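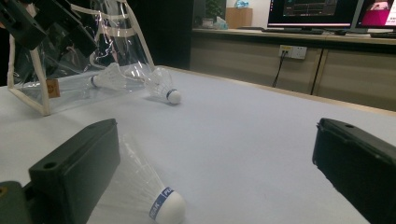 Noreen Kazmi | Septiembre
36 compartidos · 2 comentarios

¡Hoy entramos en el rozamiento con el aire, mi tema favorito del curso! Un cuerpo que cae gana velocidad hasta que la resistencia iguala a su peso, y desde ahí baja a velocidad constante: la velocidad límite. En volantes de bádminton como esos tres blancos de la mesa se alcanza enseguida - pesan muy poco y frenan muchísimo.

Para el martes: problemas 2 y 58 del cuaderno Girus, con el diagrama de fuerzas completo y el eje positivo hacia abajo.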